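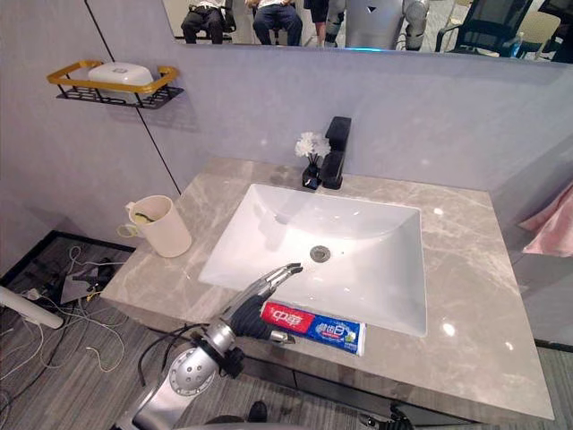 Sink and counter, with the toothpaste along the front rim of the basin.

Bathroom vanity, second floor

Gallery posted 5/3/20 by Marama Dunstan

The vanity went in at the end of February and we have been using it since. The rest of the room will get its own gallery when the trim is painted.

The basin is a white rectangle, mounted under the counter, with a round drain in the floor of it. We went back and forth between this and an oval. The oval was cheaper by 60 dollars, but Babatunde wanted straight sides and he does most of the cleaning. The walls slope in gently and the corners are rounded on the inside, so a cloth gets into them without trouble.

The counter has a gray marble pattern with lighter veins. It came from Fimcombe, who cut the opening and delivered it in one trip. The overhead lights show up as bright spots in it. I have stopped noticing them.

The cup with the handle lives at the back left corner and seems to hold a toothbrush. It is cream, a little off from the white of the basin. The toothpaste is Zhonghua (中华 on the tube). It has no set place yet and usually ends up on the counter by the basin. 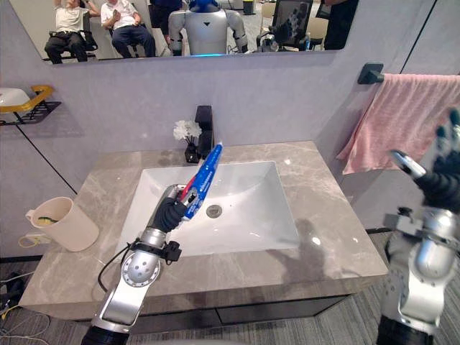
Toothpaste off the counter, cap end toward the faucet. Flowers at the back.

The faucet is matte black with one lever. Garnet MacPherson put it in and charged 100 for the visit, which included moving the shutoff valve 6 inches over. The first one we ordered had a short neck and went back.

The flowers are artificial. They are in a small black vase just to the left of the faucet, close to the wall. Real ones lasted less than a week in there with the door shut. Aurelia gave us the vase and it happened to match.

Still to do: a hook for the hand towel, a shelf for spare toothpaste and soap, and a bead of caulk along the wall. The shelf will be about 70 cm long if I can find one that size.

Next gallery: Hall closet
Previous gallery: Back stairs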